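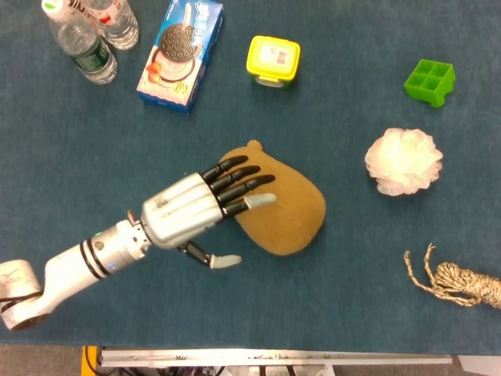
先说好,我不是什么收纳达人,家里的柜门到现在还有一扇关不严。但是洗东西这件事我是真的喜欢,尤其是洗布的、洗软的、洗那些洗标早就磨没了的东西。上次写完窗帘那篇,有人留言问毛绒玩具、抱枕、毯子这些怎么办,我一边回一边发现自己越写越长,干脆挪到这里来,想到哪儿写到哪儿。

## 洗之前先捏一捏

拿到一只毛绒玩具,我先不看脏不脏,先捏。从头捏到脚,里面是什么芯子,手指基本能摸出来。

- 捏下去软软的、松手就弹回来:多半是化纤棉,最好伺候,可以水洗。
- 沙沙响,一粒一粒的:塑料粒子或者泡沫粒子。能洗,但别进烘干机,泡沫粒子一热就缩。
- 捏到硬块:可能是发声盒、电池盒,也可能是棉花结团了。有硬块的一律不泡水,先沿着背缝拆开看。
- 很沉、有一股干草味儿:老玩具里会塞木丝、锯末,甚至荞麦壳。这种只擦表面,千万别下水!

我吃过一次亏。一只二手店淘来的小象,我没捏就扔进盆里,捞出来沉得像块砖,晾了好多天还是一股霉味,最后只好把肚子拆了,里面全是发黑的碎木屑。重新填了棉花以后倒是胖了一圈,比原来还神气,可那个味道我现在想起来还皱眉头。

捏完再看缝线。拿手轻轻往两边扒,线松了的地方先缝两针再洗,不然水一泡、桶一转,小口子变大口子,棉花在洗衣机里飘得到处都是,光是掏滤网就够你忙一下午。

## 水洗的办法

能水洗的,我一般这么来:

1. 找个干燥的白布,蘸水,在不显眼的地方(屁股底下、耳朵背后)按一会儿,看掉不掉色。
2. 明显的污渍先用中性洗涤剂点一点,用软毛牙刷顺着毛刷。
3. 套进洗衣网,或者旧枕套也行,口子扎紧。我扎枕套用的是旧鞋带,比皮筋好解。
4. 凉水,轻柔档,洗涤剂放平时的一半。
5. 漂洗多加一次。绒毛里残留的洗涤剂干了以后会发硬,摸着像刷子。

脱水我只用最低转速。不放心的话就用毛巾卷:把玩具放在大浴巾中间,像卷寿司那样卷起来,跪上去压。别拧!尤其别拧脖子,脖子那里棉花本来就少,拧一次歪一次,以后怎么摆都是垂着脑袋。

洗衣液别贪多。我以前总觉得泡沫越多越干净,后来有一阵子手懒,放得少了,洗出来反而更蓬松。柔顺剂我不用,绒毛的东西用了它,头几天滑溜溜的,过一阵就开始粘灰。

## 不能水洗的,用小苏打

带电池的、木丝芯的、或者就是太大塞不进洗衣机的,我用干洗法。一个大塑料袋,倒几大勺小苏打进去,玩具放进去,扎口,使劲摇。摇完放着,过一夜最好。第二天拿到阳台上拍,再用吸尘器套上一截旧丝袜慢慢吸,丝袜是为了防止把眼睛鼻子上松掉的小零件吸走。

吸不干净的缝隙里会留一点白粉,深色的玩具特别明显。拿一把干净的化妆刷或者油漆刷,顺着缝往外扫就行。

表面还有印子的话,湿毛巾拧到几乎不滴水,一块一块地擦。擦的时候跟着毛的方向,擦完换一块干毛巾再来一遍。

## 晾

很多人洗得挺好,坏就坏在晾上。

我家阳台朝西,下午太阳特别毒,棕色和红色的绒布晒过几次就发白,所以我都放在背光那一头。夹耳朵、夹尾巴都不好,一夹一个印子,而且水全往下坠,屁股那儿半天不干。我的办法是拿晾衣篮平铺,或者把两根衣架并排,中间搭一块旧网布,像吊床一样托着。早晚各翻一次面。

判断干没干透,别摸表面,表面总是先干的。把手掌压在肚子上停一会儿,觉得凉丝丝的,里面就还有潮气,继续晾。这个办法对枕头和厚抱枕也管用。

半干的时候要拍。两只手夹着,像拍面团一样拍松,棉花才不会结成一坨一坨的。绒毛打绺了,就用宠物梳或者旧的粗齿梳,从尾端开始一点点往上梳,别从根上硬扯。想偷懒的,吹风机开冷风边吹边梳。热风我试过,离得近了,化纤毛尖会卷起来,烫坏了就救不回来了。

## 怎么补

我的针线盒其实是个旧饼干盒,里面东西不多:两包针、几轴线、一个顶针、一把小剪刀、一把拆线器,还有一根筷子。对,筷子!塞棉花用的,比什么工具都顺手。

裂口最常见,用藏针法。线打好结,从缝里面穿出来,左边走一小针,右边走一小针,像爬梯子,走几针再一起拉紧,线就藏进去了。针脚越小越好看,我一般走得跟米粒差不多。线要选比布深一点点的颜色,浅了显眼,深一点反而看不出来。

棉花塌了要补的话,记得把新棉花撕成小团,一小团一小团往里塞。整块塞进去,外面摸着就是个疙瘩。先塞最远的地方,手脚、鼻尖,然后才是肚子。肚子别塞太满,太满了坐不住,往后倒。

旧枕头拆出来的化纤棉,洗干净晒透,撕松了就能用。我有一大袋,存在衣柜顶上,家里人每次开柜门都要被它砸一下,说过我好多回了,我就是舍不得扔。

眼睛掉了,给小小孩玩的就别钉扣子了,用绣线绣一个,圆的绣不好就绣个弯弯的、眯着眼的样子,也可爱。给大人摆着看的随便你。

> Lucienne Vidal 之前留言教我一招:绣眼睛之前先拿大头针插在两边,退后几步看看对不对称,再下针。我试了,真的省了好多拆线的功夫,以前我绣出来老是一高一低。

## 顺便说说毯子和小地毯

毯子最烦的是起球。剃毛球的小机器我有一个,用之前把毯子铺在硬桌面上拉平,机器轻轻贴着走,别往下按,按重了会剃出洞来。没有机器的,一次性剃须刀也可以,就是手要稳。剃完用宽胶带滚一遍。

短毛的小地毯,家具压出来的坑,我是放冰块。一个坑放一块,化完了用毛巾吸干,拿叉子背面把毛挑起来。坑太深的多来两回。羊毛的效果比化纤好。

地毯上的水渍印,很多是擦出来的。东西洒了先别擦,拿干毛巾按,站上去踩也行,一直按到毛巾上没有颜色了再说。然后用一点白醋兑水,喷一层薄的,继续按。从外圈往里圈按,不然那一圈印子会越扩越大。

猫毛狗毛,橡胶手套沾一点点水,朝一个方向撸,毛会自己卷成条。我用过 5 种粘毛的东西,最后留下的还是厨房那副旧手套。

## 收起来的时候

我一般到十月才大收一次。收之前一定要确认干透了,宁可多晾两天。

真空袋我不推荐放毛绒玩具,压几个月出来脸都是扁的,拍也拍不回来。毯子可以压,但别抽到硬邦邦,抽到一半就好。玩具我放在带盖的布箱里,底下垫一层旧棉布,大的在下面,小的在上面,脸朝上。箱子别直接贴着外墙放,冬天墙面返潮,靠墙那一侧最容易长霉点。

樟脑丸的味道我受不了,换成雪松木片,味道淡了就拿砂纸磨两下,又香了。干薰衣草也行,装在小布袋里,别直接撒,碎渣掉进绒毛里很难弄出来。

箱子外面贴张纸条,写清楚里面有什么。我以前觉得自己肯定记得住,结果每年都要把 18 个箱子盒子翻个遍找一条格子毯……现在老老实实写纸条。

## 几个留言里问过的

**发霉了还能救吗?** 只有表面几个小点的,先拿到室外用刷子刷掉,戴口罩,然后酒精擦,再洗、再晾。里面也有味道的,拆开换芯。整只都黑了的,我会放手,尤其是家里有小孩的。

**能放冰箱冷冻吗?** 可以,装袋密封冻上一两天,我主要用来对付不能洗的那种。不过冻完还是得拍、得吸,灰尘又不会自己跑掉。

**圆珠笔印?** 棉签蘸酒精,一点一点点上去,底下垫纸巾,勤换棉签。印子老了的话只能淡一些,别指望全没。

**口香糖?** 冰袋敷硬了再抠,剩下的一点点用食用油揉开,最后拿洗洁精把油洗掉。

**洗完变硬了怎么办?** 十有八九是没漂干净。温水里放一小勺白醋,泡一小会儿,再漂两遍,晾的时候勤梳。

那条格子毯的流苏怎么重新打结,我下次单独写,得先把被猫咬掉的那几根补上。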